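Inicio / Economía / Consumo

El textil doméstico tendrá que declarar el encogimiento máximo en la etiqueta exterior

La nueva norma sectorial afecta a mantelerías, paños y ropa de cama vendidos por pieza -- Los fabricantes disponen de 16 meses para adaptar los envases

Redacción

Las mantelerías, paños de cocina y juegos de cama que se comercialicen por pieza deberán indicar en el exterior del envase el encogimiento máximo previsto tras el lavado, según la norma técnica aprobada en julio por la mesa sectorial del textil para el hogar. El texto fija además un método único de ensayo, con el que se pretende poner fin a la disparidad de procedimientos que aplicaban hasta ahora los laboratorios.

La obligación alcanza a los artículos de algodón, lino y sus mezclas, tanto los tejidos en crudo como los teñidos en hilo. Quedan fuera los manteles plastificados, los productos de un solo uso y las piezas confeccionadas a medida, siempre que el comprador reciba por escrito los datos de composición y lavado.

El valor declarado se expresará en tanto por ciento y por separado para la urdimbre y la trama. Hasta la fecha, la mayoría de los fabricantes ofrecía una sola cifra, por lo general la más favorable, o bien remitía a una fórmula genérica del tipo «puede encoger ligeramente». Esta última redacción deja de admitirse.

Un ensayo con tres ciclos

El procedimiento parte de una muestra acondicionada durante un día completo en atmósfera controlada, sobre la que se marcan los puntos de referencia con hilo de contraste. La muestra se somete a 3 ciclos consecutivos de lavado y secado a la temperatura más alta que autorice la etiqueta de conservación. Tras el último secado se vuelve a acondicionar y se mide en plano, sin tensión y sin planchado previo.

La ausencia de planchado ha sido el punto más discutido de la redacción. Las empresas que trabajan con lino sostenían que medir sin planchar penaliza a esta fibra, que recupera parte de su dimensión con calor y humedad. El texto final mantiene la medición en seco, pero permite añadir un segundo valor, identificado como «tras planchado», en un cuerpo de letra no superior al del dato principal.

La tolerancia entre el valor declarado y el obtenido en una inspección será de 2 puntos porcentuales. Por encima de ese margen, el lote se considerará no conforme y el fabricante tendrá que reetiquetarlo o retirarlo de la venta.

«El consumidor compra un mantel con la medida de su mesa y la caída que desea, y esa caída se pierde en los primeros lavados», explica Philomena Ó Briain, responsable técnica de la ponencia que redactó la norma. «El dato existía en el laboratorio. Lo que faltaba era un formato común para trasladarlo al envase».
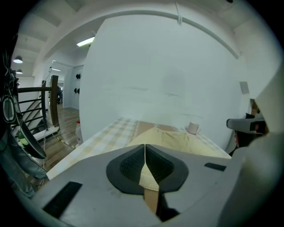 La ponencia trabajó con los resultados de 2.324 ensayos aportados por los propios fabricantes y por dos laboratorios independientes. De ese conjunto se descartaron los realizados con detergentes no normalizados y los que no conservaban registro de la humedad ambiente. Los restantes sirvieron para fijar la tolerancia y para comprobar la dispersión entre equipos de lavado de carga frontal y de carga superior.

Los tejidos de cuadros y rayas reciben un tratamiento específico. Al estar teñidos en hilo, pueden combinar en una misma pieza partidas de hilado con torsiones distintas, lo que da lugar a encogimientos desiguales entre franjas de color. La norma exige que los puntos de referencia abarquen al menos una repetición completa del dibujo en cada dirección y que se anote cualquier ondulación visible del borde.

En los estampados por una sola cara, la medición se hará siempre por el revés. Los dobladillos se excluyen de la zona de ensayo, aunque el informe deberá recoger si el hilo de costura ha provocado fruncido.

Reacciones en el sector

Entre los fabricantes consultados, Mancuso, especializado en mantelería de algodón, ha comunicado que incorporará el nuevo etiquetado a partir de la próxima colección. La empresa ya prelavaba una parte de su producción y calcula que los cambios se limitarán al diseño de la faja de cartón y a la actualización de las fichas de producto.

Gusstead, dedicada a la ropa de cama, se muestra más reservada. Su departamento de calidad considera correcto el método, pero advierte de que las fundas nórdicas de gran formato exigen extraer varias muestras por pieza y de que el texto no aclara si debe declararse el valor medio o el peor de ellos. La ponencia ha respondido que se declarará el peor y que la precisión figurará en una nota interpretativa.

La distribución pide, por su parte, que se permita agotar sin límite temporal las existencias con el etiquetado anterior. La norma concede el mismo plazo de 16 meses a fabricantes y a comercios, y a su término las piezas sin el dato solo podrán venderse con una etiqueta adhesiva complementaria. El coste de esa etiqueta corresponderá a quien haya puesto el producto en el mercado, salvo pacto en contrario.

También se regula la venta a distancia. El encogimiento máximo deberá aparecer en la ficha del artículo junto a las medidas, en la misma pantalla y sin necesidad de desplegar menús. Si la tienda ofrece varias medidas de un mismo modelo, bastará con un valor común cuando todas procedan del mismo tejido y acabado.

Medidas nominales

Un segundo apartado de la norma se ocupa de las medidas nominales, es decir, las que figuran en el envase como largo y ancho. Se entenderán referidas a la pieza nueva, sin lavar y extendida en plano. Los fabricantes que prefieran indicar la medida tras el lavado podrán hacerlo, siempre que consten ambas y que la primera aparezca en lugar preferente.

Para los manteles redondos se declarará el diámetro menor. En los ovalados se indicarán los dos ejes, y el encogimiento se medirá sobre una probeta rectangular cortada del mismo rollo -- con el inconveniente, admitido en el preámbulo, de que el resultado no refleja la deformación del contorno.

La primera revisión del texto está prevista una vez concluido el periodo de adaptación. En ella se estudiará la inclusión de las mezclas con fibras elásticas, cuyo comportamiento tras el secado a máquina no quedaba bien recogido con el método aprobado. Hasta entonces, estos artículos seguirán rigiéndose por las indicaciones generales de composición y conservación.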